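Zollgate Small Things on a Table
README, last touched April 9, 2021

What you have downloaded is a set of 109 short recordings of household objects being picked up, moved a modest distance and put down again on a plain pale surface. If you were hoping for drama, the Prosser set has a staircase in it.

The objects came out of one kitchen drawer and one bathroom shelf in January. Anything with a name or address on it stayed behind, as did anything sticky, which shortened the list more than we'd like to admit. Each object has its own folder, and each folder has a notes.txt written by whoever was least busy.
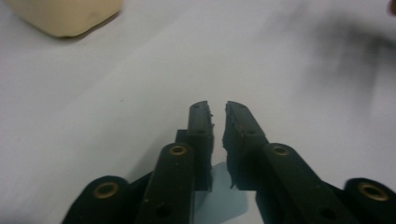 Folder names are plain words: soapdish, eggcup, lid_small, lid_other. We did try a proper naming scheme, borrowed from Larnis, and gave it up after 15 folders when neither of us could remember what "K-mid-b" was. It was an eggcup.

Known problems

Folders 3 and 6 were swapped in the first release. They are now the right way round, so if your old script corrects for this, please stop it.

The light changes over an afternoon, and the white surface goes from pale to rather grey with it. Don't use it to set your white balance. Smudges are left in as well - wiping the table between recordings was agreed on and then not done.

Some recordings have up to six seconds of nothing at the start. Trim them or enjoy them.

Licence and use

Free for teaching and research. Credit it as "Zollgate, Plestudmont release". Corrections to the notes are welcome, particularly for lid_other.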